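How does seeding work in the Plomska women's league?

We finished 14 wins up with 1,018 points scored. Vekesgate has the same record but scored 1,685, and they got the higher seed. Is it just total points?

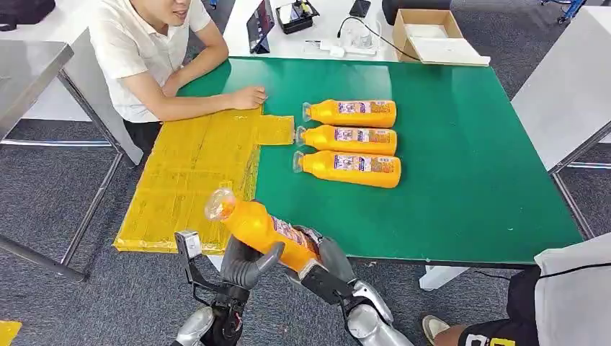 We did beat them once, at home in February, 70 to 61.

Noeline Cosgrove

No, points scored come last. Head-to-head goes first – if you split the two games, it's the combined margin from both. What was the score in the away game?

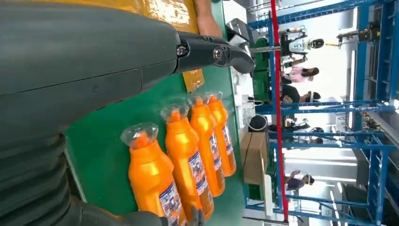
If you lost that one by ten or more, they get the seed.

Carolina Meireles

Pretty sure it's a coin toss. It was when I played for Kingi, but that was a while back. Ask the league office.

Kingi_bench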